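Larnix Tabletop Clearing Kit: procurement opinions requested
Integrators Board > Products and Services > Service Robots

facilities_pevesport
Posted 2/5/19
Our office at Pevesport is evaluating the Larnix tabletop clearing kit for use in shared break areas. The quotation supplied by Wikico lists the base kit at $2,966, with an annual support plan at $300. We would be grateful for comments from organizations that have completed an acceptance period. Our principal concerns are thin plastic dishware, paper goods, and the terms of the support plan.

yeh_operations
Yeh completed its acceptance period in November and retained the kit. Bowls and cups presented no difficulty once the grip force had been set according to the manual. Setup required one afternoon. The support plan has been satisfactory, and inquiries were answered by the next business day. We recommend purchase.

benchmark_dept
Our department reached a different conclusion and returned the unit. The kit was quoted to us as suitable for "general table clearing." In our trials it was suitable for clearing objects that stand upright. Flat plates were missed on a regular basis, and folded paper was frequently pushed along the surface before it was picked up. The return was handled properly, less a restocking fee.

yeh_operations
With respect, the manual states that flat items require the low-profile fingertips, which are sold separately. Was your trial conducted with those installed?

benchmark_dept
It was not. Our position is that a required part should appear on the quotation. It did not appear on ours, and I would encourage the original poster to check theirs.

facilities_pevesport
I have reviewed the quotation and the fingertips are not listed. I have requested a revised figure.

wikico_support
Thank you for raising this matter. The low-profile fingertips are part number 991 and are listed in the accessories section of the catalog. Customers within the acceptance period may request a set on loan. We acknowledge that the quotation template should refer to the part, and the comment has been forwarded to our sales office.

quietfloor
A general remark on method. Several trials reported on this board used a bare table and one cup. Results obtained in that manner have little bearing on a break area. We would advise a mixed load, with dishware and paper goods placed close together, on the table that will be used in service.

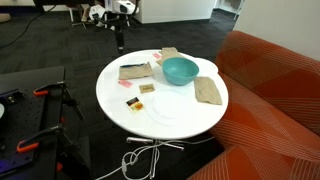
We also advise that the load be left as it is between runs and that any item missed be recorded by type. Clear plates on a white surface should be included in every trial. They are the hardest case we know of, and the product literature does not address them. A vendor that declines such a trial should be asked for its reasons in writing.

benchmark_dept
Agreed on the clear plates. Ours were opaque and were still missed.

yeh_operations
I do not dispute the value of the test. I would dispute holding a kit at this price to that standard. Our staff remove clear items by hand, and we consider the arrangement acceptable.

facilities_pevesport
We will request the fingertips on loan and run 4 trials with a mixed load before a decision is made. Results will be posted to this thread.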